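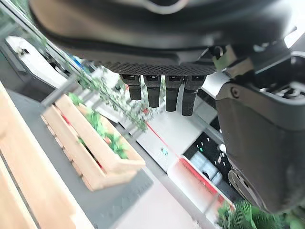 Section 4 covers putting up the Balen folding goal, full-size and youth. Read all of it once before you start, then go back to step 1. Frame first, then net, then anchors. The net clips are the part people get wrong. They go along the back of the crossbar in a row, side by side, all pointing down, same as the four black fingers in the photo, only yours should all hang to the same length. If one clip sits lower than its neighbor it isn't seated. Push it up til it clicks. Do not tape it.

Revised May 1, 2024. Replaces the stapled sheet that came in the bag with the first batch. If you still have the stapled sheet throw it out, the anchor drawing on it is wrong.

Search the manuals
Go

4.1 Before you unpack

Two adults minimum for the youth goal. Three for the full-size. Kids well back, and that includes kids who say they're helping.

Pick the ground first. Flat. If the field slopes, put the goal on the higher end of whatever flat bit you have and check it again after anchoring. Turf, grass, indoor court all fine, but the anchors are different (see 4.4).

CAUTION: Never leave a goal standing without anchors. Not while you go back to the van, not for a photo. An unanchored goal tips forward and the crossbar is what lands.

Check the bag against the label. You should have:

- crossbar, left half and right half
- two uprights, marked L and R on a yellow sticker near the foot
- two side bars
- one back bar
- net, in its own sack
- 14 net clips plus spares in the zip pouch
- anchor kit, grass or indoor, whichever you ordered
- hex key

The sticker part number on the crossbar should read 2,526. On some older tubes it's printed without the comma, same part. If it's any other number you've got somebody else's crossbar and it will go together but it won't lock. Stop there and call.

NOTE: Clubs with goals from the old Mirby range, the uprights look the same. They are not. The Mirby spring button is smaller and the hole lines up just well enough to fool you. Keep the bags seperate in storage. Colored tape on the handles works.

4.2 Frame

1. Lay both crossbar halves on the ground, buttons facing up. Slide together. Listen for the click. Then pull hard, both directions. If it comes apart it wasn't in.

2. Lay the uprights at each end, L on the left as you look from the field into the goal. Everyone reads this the other way round. From the field, looking in.

3. Corner joints. Push the crossbar into the corner on the L upright first. Leave it flat on the ground. Don't stand anything up yet.

4. Same on the R upright. You may need to lift the middle of the crossbar a little to get the angle. One person lifts, one pushes. Fingers out of the joint.

CAUTION: Pinch point at both corners. Hold the tube at least a hand's width back from the joint.

5. Side bars. They fold down out of the foot of each upright. Stiff when new. Do not oil them, oil picks up grit and then they're worse. Work them back and forth a few times.

6. Back bar goes between the two side bars. Buttons face down on this one. Yes, down. They're up on the crossbar and down on the back bar so that they don't catch the net.

7. Hex bolts at the corners, hand tight only. Final tightening is in 4.5 after the anchors are in. Tighten now and the frame can't settle, you'll end up with one foot off the ground.

If the frame rocks at this point it's almost always a back bar button. Second most likely, the ground.

4.3 Net

Do the net while the frame is still lying down. Much easier, and no one needs a ladder. No ladders anywhere in this section.

1. Tip the net out of the sack and find the top edge. It has a thicker cord with a red thread running through it. The bottom edge is plain.

2. Find the center of the top edge. There's a loop of white string. Put it on the center clip. If the string has come off, fold the net in half corner to corner and mark the middle with tape.

3. Work outward from the center, one clip left, one clip right. Don't go end to end. If you go end to end you get all the slack at one post and you'll be doing it over.

4. Every clip takes one cord, the thick one. Not the mesh. Mesh in a clip will tear on the first decent shot.

5. Down the back of each upright with the hook-and-loop straps. Rough side to the tube. Snug, a finger should fit under.

6. Leave the bottom loose for now. It gets pegged or weighted in 4.4.

NOTE: Cold weather makes the clips stiff and they can snap. If you're setting up in October or later keep the pouch in a coat pocket til you need it. Spares come in packs of 10, see the parts page.

Torn mesh bigger than a ball: take the goal out of use. Smaller, patch with net twine, double knot, trim the ends. Cable ties only as a get-you-through-the-match fix and cut the tails flush, they scratch. 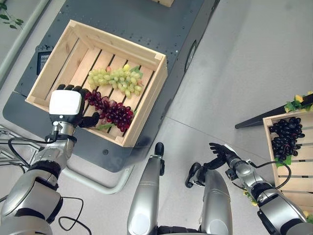

4.4 Standing it up and anchoring

1. One person on each upright, third person (full-size) at the middle of the crossbar. Person in the middle calls it.

2. Lift together from the crossbar side. Walk it up. Don't jerk it. The side bars are your feet, they should meet the ground before the uprights are fully vertical.

3. Hold it. One person stays holding the goal the whole time anchors are going in. This person does nothing else. No phone.

Grass anchors

4a. Screw type. One at each rear corner, one in the middle of the back bar. Turn clockwise til the plate is flush with the grass. If you hit a rock back out, move over a hand's width, go again. Never leave one half in.

4b. Loop the strap over the back bar and through the buckle. Pull tight. Tug the crossbar forward, gently. The back bar should not leave the ground at all.

Turf and indoor

4c. Weights only, no screws, no pegs. The weight bags go on the back bar and straddle it, half each side. Fill to the line with dry sand. Not water. Water bags leak and then you have a light goal and a slippery floor.

4d. Total for the youth goal is 60 lb across the back bar. The full-size number is on the label riveted to the right upright. Use the label. We've changed it before and may change it again.

CAUTION: Players sitting on the back bar is not an anchor. Parents neither. Backpacks definately not.

5. Peg or weight the bottom of the net. Pull it back just enough that a ball drops dead instead of bouncing out at the keeper. Too tight and it's a trampoline.

4.5 Final checks

Go round in this order, every time, whoever put it up:

1. Push down on each corner. No rocking.

2. Sight along the crossbar from one post. Should be straight. Slight sag in the middle means the halves aren't fully home. Take the weight off, push, listen for the click again.

3. Tighten the hex bolts now. Firm, then a quarter turn. No more than that. Over-tightened bolts crack the corner casting and the casting isn't covered.

4. Tug test. One adult pulls forward on the crossbar at head height, steady pull. Anything lifts, back to 4.4.

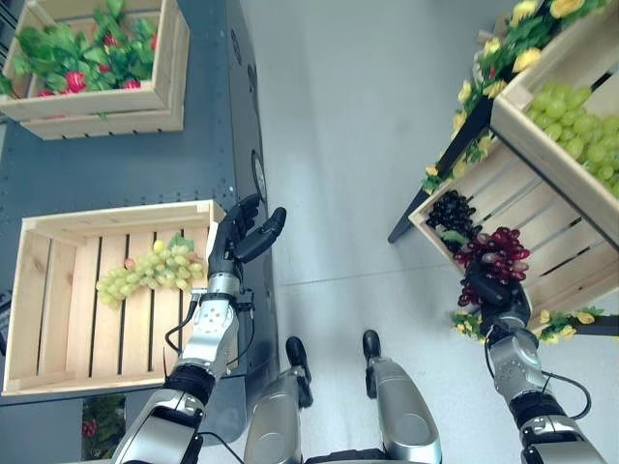
5. Clips again. Look along the row from below. All level, thick cord in every one.

6. Warning sticker on each upright readable from the field side. Replacements are free, just ask.

Repeat the tug test at halftime if it's windy or the ground is soft. Also after any big collision with a post. Doesn't matter if the ref is impatient.

High wind: take it down. Lay it on its face, crossbar on the ground, net side up, and anchor it like that. A goal lying loose will still travel.

4.6 Taking down

Reverse of the above, mostly. Someone holds the frame before the first anchor comes out, not after. Lower it forward to the ground under control. Bottom of net first, then straps, then clips from the ends to the center. Roll the net, don't stuff it. If it's wet hang it up overnight before it goes in the sack.

Wipe the tubes, especially the button holes. Sand in a button hole is why buttons stick.

Count the clips back into the pouch. They hide in the grass.

4.7 If it won't go together

Button won't pop out: dirt, or the tube is rotated. Twist slowly while pushing the button area with your thumb.

Corner joint loose even with the bolt tight: worn insert. Don't shim it. Order the insert kit.

One side taller: L and R swapped. See step 2 in 4.2.

Crossbar bent: out of use. Can't be straightened, don't try it over a knee or a bench. Mark it with tape so nobody puts it back in the bag.

Parts and anything not covered here, Tanko Odukoya at the Bainbridge depot. Corrections to this section go to Shafiq Ekanayake at Tetholm, please quote the step number. Section 5, pop-up goals and rebounders, is a seperate file.

We use cookies to remember your language and which manuals you've opened. Accept all / Only necessary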